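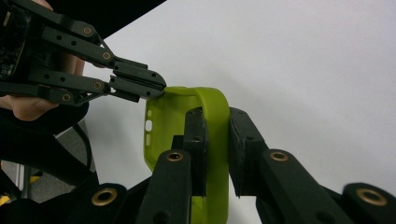
Two grippers, one green phone case.

2020-06-05

So Curby is back together! For anyone new, Curby is what we call our pair of hand-held grippers at Udora (the left one and the right one share a name, which confuses everybody who orders parts for them). I've had the right hand in pieces on my desk since Tuesday and I'm very happy to have my desk back.

The trouble started with a squeak. Then the squeak turned into slop, and you could wiggle the fingertips sideways with your thumb even with the jaws shut. Rakiya thought the fingertip pads had come loose, so I tightened those first. Nope. It was the pivots. The links are 3D-printed and the brass bushings press straight into them, and on the right hand two of the holes had gone slightly oval. New bushings in old holes would have lasted me a week, so I reprinted both links.

If you're doing the same job, print the links flat and leave the bushing holes a hair small. Ream them by hand, slowly, and keep trying the bushing as you go. I press mine in with a bench vise and a scrap of hardwood on each side — the one time I used a hammer I split a link right down its row of little holes and said some words. Wipe everything, put the pins in dry, and work the jaws open and shut before you tighten anything. They should drop closed under their own weight. If they don't, back off the last screw you touched.

After that I squeeze the handle 500 times while watching TV. Very scientific! But it does bed everything in, and I check the screws again when I'm done.

The phone case is my favorite test piece. It's soft and rubbery, so if the two fingertips don't meet squarely the rim rolls out from between them and you feel it right away. I pinch a top corner with the left hand, get the right hand's pads either side of the wall, and lean on it a little. The button cutouts are good for this too, they're the floppiest bit of the whole thing.

Still on my list: the left hand's bushings date from January and I'd like to swap them before they start squeaking as well. Evander has promised me a better reamer. I also need to reroute a cable that keeps catching my sleeve, and I have 6 spare links to print before Amparo wants the printer back on Monday.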